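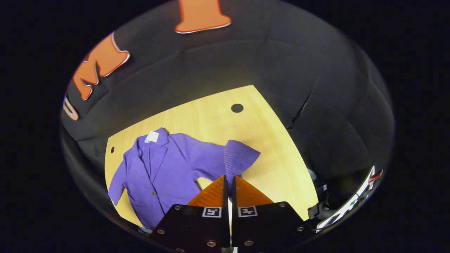

Looking After Jackets and Blazers at Home

Category: Laundry & Clothes Care

7 min read

I own too many blazers. I wore one to work every day for years, back when I was at the front desk at Trovier, and even though I work from my kitchen most of the time now I can't seem to give them up. What I did give up was the dry cleaning bill. I used to drop off an armful every couple of weeks without thinking, and then in May I sat down with my receipts and felt a little sick.

So this is everything I do at home now. Some of it came from my aunt, some from Ada Marino, who ran the alterations counter on our street when I was younger and let me hang around and ask questions, and some of it I learned by ruining things. (Rest in peace, gray linen one with the nice buttons.)

Read the label before you do anything

I know, I know. But look for both labels. The one at the neck usually has the size and the maker on it and not much else. The care label with all the little symbols is often down in a side seam of the lining or inside one of the inner pockets, and I've had jackets for years before finding it.

A washtub with a hand in it means hand wash. A washtub with an X through it means keep it out of water. A circle is for the dry cleaner, and a circle with an X means don't take it there, which surprised me the first time I saw it on a jacket I'd been sending out all along! If there's a triangle with an X, no bleach, but I wouldn't bleach a jacket anyway.

If the label says dry clean only, believe it for wool with a stiff front, anything velvet, and anything with shoulder pads that feel thick and crunchy. Those have layers glued or stitched inside, and if the layers shrink at different rates you get bubbles down the lapel. You can't iron those out. I've tried, with a lot of steam and some bad language.

Brushing beats washing

Most of what makes a jacket look tired is dust and lint, and a clothes brush takes care of that in a minute. Get one with real bristles if you can. The sticky rollers are fine for cat hair right before you leave the house, but I think they leave a bit of something behind, and the fabric picks up even more fluff the next day.

Lay the jacket flat on a clean table, or hang it on a sturdy hanger off a door. Brush up against the nap first to lift everything, then down to smooth it. Do the shoulders, under the collar, and around the pocket flaps. Turn the pockets out while you're at it. Mine always have crumbs in them and I couldn't tell you how.

I do this after every 5 wears or so, more in winter when I've got a scarf shedding all over me.

Airing it out

Before you decide a jacket smells and has to be cleaned, give it a night by an open window. Not in direct sun, which will fade dark and bright colors on the shoulders first. Purple and navy are the worst for it. I had a plum one go almost brown along the top of the sleeves from hanging on the back of a chair by the window all summer.

The bathroom trick (hang it up while you shower) works for wrinkles, but I don't love it for smells. It just makes a damp jacket that smells like the restaurant you were in. If you do use it, let the jacket dry all the way before it goes back in the closet.

For underarms, I mix plain cheap vodka and water half and half in a spray bottle and mist the lining, inside out. Only the lining! Try it on a hidden bit of seam first and wait until it dries to see if it leaves a mark. My friend Rajitha swears by white vinegar instead, and hers always smell fine, so take your pick. I can't stand the vinegar while it's drying.

Stains

Blot, don't rub. Everybody's mother said it and everybody's mother was right. A white cotton cloth is best because a colored napkin can leave its own dye behind, and then you've got two problems.

Makeup on the collar: a dab of clear dish soap on a damp cloth, worked in from the outside of the mark toward the middle. Then a second cloth with plain water, and then press with a dry towel.

Grease or salad dressing: cover it with cornstarch right away and leave it for 10 hours, overnight basically. Brush off and do it again if there's still a shadow. I've saved two jackets this way, and one of them was a fairly serious amount of olive oil.

Ink: I take that one to the cleaner. Rubbing alcohol can lift it, and it can also spread it to the size of a saucer. Ask me how I know.

Coffee: cold water on a cloth as soon as you can, with something absorbent tucked behind the fabric so it doesn't soak through to the lining. If it had milk in it, a tiny bit of dish soap too.

If you're going to wash it

Cotton, polyester, and a lot of the soft unlined jackets wash beautifully by hand. I fill the tub with cool water, add a small squirt of gentle detergent, and push the jacket up and down for a few minutes with my palms. Button it first and empty the pockets. Leave it to soak for 10 minutes, then drain and rinse until the water isn't slippery anymore.

Don't wring it. Lay it on a big towel, roll the whole thing up like a jelly roll, and kneel on it. Unroll, move it to a dry towel, and pull the collar, lapels, and sleeve seams into shape with your fingers. I dry mine flat until it's just barely damp and then put it on a wide hanger for the last stretch. If you hang it soaking wet, the weight drags the shoulders down and you'll get little points where the hanger was.

And keep it away from the dryer, even on low. Please.

Pressing

A pressing cloth makes all the difference, and by pressing cloth I mean an old cotton pillowcase. Put it between the iron and the jacket or you'll get shiny patches, especially on anything dark and especially over seams and pocket edges.

Start with the inside of the collar, then the sleeves, then the back, and do the front last so you're not crushing it while you work on everything else. Lift the iron and set it down instead of sliding it around. For the shoulders, stuff a rolled-up hand towel inside so you have something round to press against.

Lapels should roll softly, so I don't press the fold flat. I press the lapel from the underside, stop a little short of the fold, and then turn it over and pat it with my hand while it's still warm. Ada taught me that one, and she patted pretty hard.

No ironing board? A table with a folded bath towel on it does the job fine. Make sure the towel is thick enough, though, or the heat and steam will cloud the finish on the wood. I use two.

Loose buttons and hanging threads

Fix the button when it wobbles. I keep a needle already threaded, stuck in the corkboard next to the calendar, because if I have to go find the sewing box I won't do it.

Lay a toothpick across the top of the button, sew over it, then slide it out. You'll have a bit of slack, and you wind the thread around that a few times under the button to make a little stem. It lets the jacket close without pulling.

If there's a loose thread on the lining, don't yank it. Pull it through to the inside with a needle and knot it.

Hangers and storage

Wire hangers go back to the cleaner or into the recycling. For jackets you want the wide kind with a curve to them. You don't need cedar, you don't need anything fancy, and thrift stores often have a bin of them for next to nothing.

Leave some room between jackets so the sleeves can hang straight. For the ones I won't wear until fall, I brush them, air them, and put them in cotton garment bags. The thin plastic from the cleaner should come off the same day you bring it home. It traps moisture, and a closet on an outside wall like mine will get musty faster than you'd think.

For packing, turn one shoulder inside out, tuck the other shoulder into it so the lining's on the outside, and fold the whole thing in half over a rolled sweater. Mine came out of a suitcase after a long trip to my cousin's with one crease across the back, and it was gone by dinner.

Next time I want to get into sweaters and pilling. I've been testing fabric shavers on a very sad green cardigan, and so far the cheapest one is winning.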